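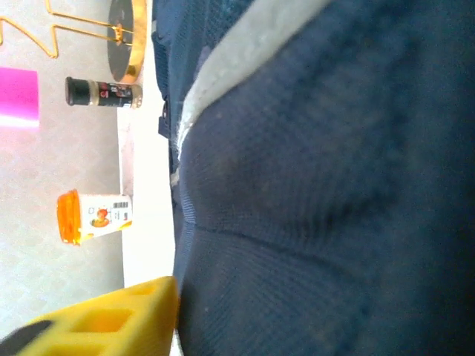
The Household Notes section of this blog has, to date, addressed kitchens and hallways. With the return to school approaching, attention now turns to the packing of an everyday bag.

Small containers should be closed firmly and placed upright in a side pocket. Papers are best carried flat against the back panel. Bags put away in May should be emptied fully before they are used again. 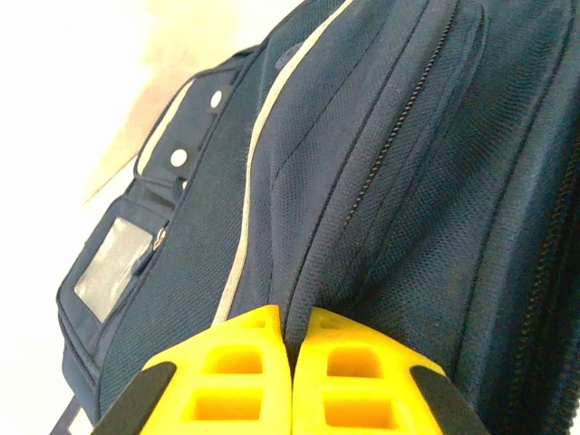
Page last changed: Thursday, August 14, 2025

A navy backpack with light gray piping remains the author's preference for daily use, as the color conceals minor marks. Seams and straps are to be inspected every 3 months. Readers in Stallen have asked about washing; a separate post will be devoted to that subject.

Thiện Huỳnh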